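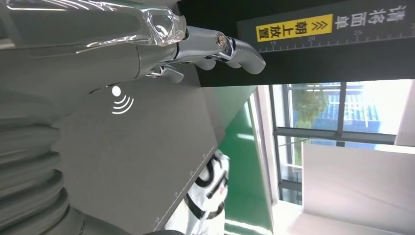

Workplace & Interiors | 2 comments | 44 shares

Surfaces and Signs in the Shared Workroom

Clear labelling remains the simplest courtesy in any shared workroom. Wulan Wibisono, who advises Irside on its interiors, recommends dark boards with white lettering, and a yellow label for the one instruction that must be noticed. A printed scale along the edge saves a search for the ruler.

Glossy panels call for more thought. A strong green lifts a plain room, but it will also return every ceiling light as a long pale streak.

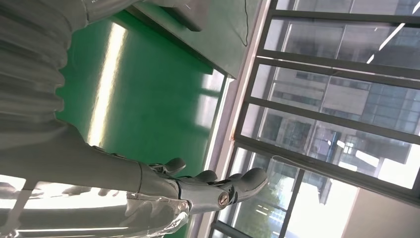
Caring for glossy panels

Irside asks its staff to wipe panels with a soft cloth every 30 days.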